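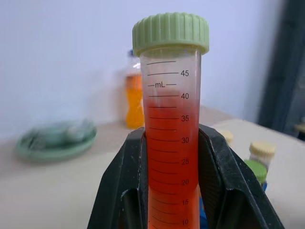 I want to write a small thread about dyeing wool with madder root, because many people asked me after the market in September. I am not an expert. I only do this for 16 years in my kitchen.

First thing: the water. I moved from Stornau to Prindlow and my reds became brown. Same root, same wool, same pot. The water in Stornau is hard and madder likes this. In Prindlow I must add a little chalk.

Second thing: the heat. Please go slowly. I keep my pot at up to 68 degrees Celsius and I never let it boil. When it boils, the brown colors come out of the root and you can not send them back.

Third: mordant. I use alum, dissolved first in a cup of hot water. The wool must be wet before it goes in. I leave it overnight and I do not rinse too much in the morning.
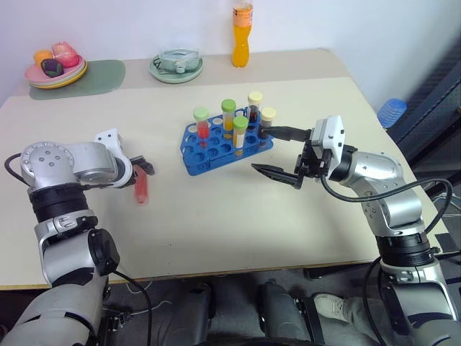

Someone asked how much root. For 100 grams of wool I take 37 grams of dried root for a soft coral, and double for a real red. Old root is fine. I once used a bag that was older than my washing machine and the color was very nice.

Yes, you can use the same bath again. The second bath gives me orange, the third one something like a peach. I like the third one the most, but at the market people always buy the red.

About the wool: I buy it from a small mill called Urquhart. It is a little rough and it smells of sheep for a few days. My sister says it scratches. For a scarf she is right, for socks I do not care.
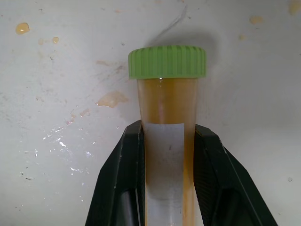
A correction to my post on water: vinegar is NOT the same as chalk, it does the opposite. Two people wrote me about this, thank you. I mixed up the words in English.

The pattern many of you want is the Plurnus shawl. It needs 7 small skeins, from dark to light, so it is good for using all the baths. I am still on the second color and I already made a mistake in the border.

Next time I will try to write about weld, the yellow one. It grows behind my garage but the snails found it before me. If you have old weld seeds, please send me a message, I can trade for some coral yarn.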